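Workshop notebook, Prekow site
Oct 17, 2019

Compressed air line, monthly check. Receiver drained at the start of the shift; pressure held at 100 psi with all outlets closed. The coupling replaced in July remains sound. The regulator at outlet 9 reads 78 psi and does not respond to adjustment – replacement requested from Drosden.
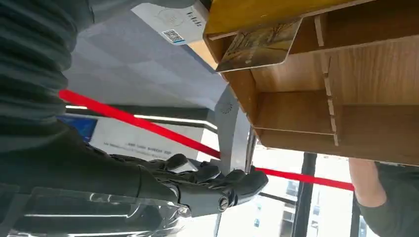 Black hand near the grey post.

The dryer has now run 4,000 hours and is due for a new filter element. A. Koubek will confirm the part number with the Partington store before ordering. Outlet 9 is to stay tagged until the new regulator is fitted.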